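二〇二〇年十月 伤停记

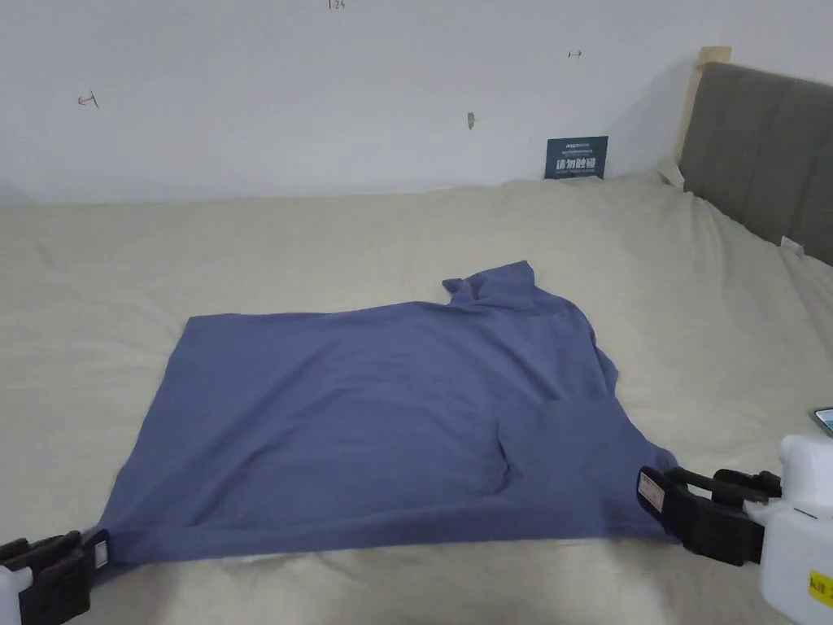
床上摊着的蓝灰色T恤

早上去队里称重,比上个月轻了一点,队医说主要掉的是腿上的肌肉。右膝手术以后,我在健身房骑车的时间比在草地上的时间多得多。今天骑了30分钟,阻力调到中档,膝盖外侧有一点发紧,不疼。骑完冰敷,然后做单腿坐起,左腿轻松,右腿做到后面开始抖。

七月那场的事我一直没好好写下来,今天下雨,下午没有安排,就写一写。

那场是客场打Bornance。他们的场地偏窄,边线外面就是广告板,前锋喜欢在中路一遍一遍地撞。我打首发支柱,上半场争球我们占便宜,他们的三号位总是提前发力,裁判吹了他两次。下半场换了人,情况就反过来了。出事的时候比赛已经踢到第72分钟,我们在自己的22米线里面防守,我去补内侧的空当,对面的八号拿球低着头冲过来,我抱住了他的腰,脚下的钉子卡在草里没有转过去,后面又有人压上来。我听见响了一声。当时没觉得多疼,只觉得腿不是自己的。我想站起来归队,站了一下又坐下去了。

那场我们输了。我在更衣室里听完了终场哨,听外面的动静就知道是他们赢的。回Domelville的大巴上我占了最后一排,腿架在两个装护具的包上。一路上没怎么说话。

检查结果是前十字韧带断裂,半月板也有损伤。医生给了两个方案,我选了早做手术的那个。当时算下来,本赛季肯定没有了,下赛季开头也悬。俱乐部的态度还可以,合同照付,只是续约的事往后放了。经纪人的意思是先不要催,等能跑了再谈。我同意。现在去谈,手里什么也没有。

说回最近的训练。

从上周开始可以在草地上慢跑了。先是直线,跑200米,走200米,来回几组。第一天跑的时候步子很怪,右脚落地总是轻,体能教练拿手机录下来给我看,我自己看着都别扭。他让我不要去想膝盖,去想脚跟。昨天好了一些。变向还不准做,碰撞更不用提。每次跑完他都要量一下膝盖的围度,记在表上,肿了就停一天。上周停过一天。

上肢的力量没有掉,卧推还比赛季里涨了一点,这也正常,一个星期练四次,不练才怪。脖子也在练,争球要用。我怕的是低姿势下的腿部力量。前排的人重心一高就完了,对面一顶就把你掀起来。现在下蹲只能到一定的角度,再往下右边就使不上劲,身体会自己往左偏。队医说这是大脑在保护它,要一点一点骗过去。

下午本来想看录像,看了半场就关了。这周六队对Lorente,我们的争球出了问题,十次里丢了三次,都是在我的位置那一侧。顶替我的是从青年队上来的小伙子,身体很好,手臂绑定的位置太低,对手往里一钻他就歪。我给他发了条消息,说绑定的时候肘要抬起来,抓对方背上的球衣,不要抓袖子。他回了一个好字,过了一会儿又问我脚应该怎么放。我干脆打了电话,讲了20分钟。讲完觉得比骑车还累,但是心情不错。

我以前不太愿意跟年轻人讲这些。一是懒,二是总觉得位置就那么一个,讲多了吃亏。这几个月坐在看台上,看法有些变化。队伍输了,坐在看台上也一样难受,而且还没有地方使劲。再说我刚来的时候,也是老队员一个一个动作教过来的,其中一个当时跟我抢同一个位置。

看台上看球跟场上确实不一样。在场上我只知道眼前这几个人,谁累了,谁在喘,谁下一次会慢半步。坐高了以后能看见后卫线的空当,能看见我们前锋每次从争球起身都慢,边上经常有一大块地方没有人管。Lorente第二个达阵就是从那里进的,他们的传锋抬头看了一眼,直接踢了一个小球过去,边锋捡起来就走。我们有三个前锋还在地上。以前教练赛后讲这个,我心里是不服气的,觉得他没在里面挤过。现在我得承认他说得对。

这个月还有一场对Collolik,主场。争球是他们的强项,前排三个人加起来打了很多年,配合很熟。教练问我愿不愿意那周跟着前锋组一起准备,负责看他们的争球录像,写一页纸给大家。我答应了。今天晚上开了个头,记了几条:

他们的一号位喜欢斜着往里钻,裁判不管他就一直钻,管了就老实一阵。
二号位勾球慢,球进去以后要等一下才出来,这时候我们整体推一步有机会。
三号位膝盖放得很低,不好顶,但是他体力一般,下半场过了一半腿就直了。
自家五米线以内他们从不拖,出球很快,马上踢走。

还要再看两场才能下结论。他们上一场换了传锋,节奏可能会变。

晚饭吃的鸡胸、米饭和西兰花。营养师说恢复期蛋白质不能少,碳水可以比赛季里减一些。米饭我多盛了半碗,没有记到表上。

吃完跟家里通了电话。母亲还是老问题,问我能不能换个不撞人的位置。我跟她讲,我这个身材,换到哪里都得撞。她又问下次复查是什么时候,我说快了,结果出来会告诉她。父亲接过去,只问了争球的事,他也看了对Lorente那场,说新来的支柱屁股太高。这一点他倒是跟我想的一样。

睡前的拉伸还没有做。腘绳肌那里取过一条肌腱去补韧带,所以大腿后侧一到晚上就紧,得慢慢压,每边压住30秒,做几轮。刚开始那阵子压一下就想骂人,现在好多了。

明天的安排:上午骑车,加单腿硬拉,重量不加。中午队医检查围度,没问题的话下午继续慢跑。跑完去看前锋组练争球,站在机器旁边看脚。晚上把Collolik剩下的录像看掉一场。

膝盖今天晚上没有肿。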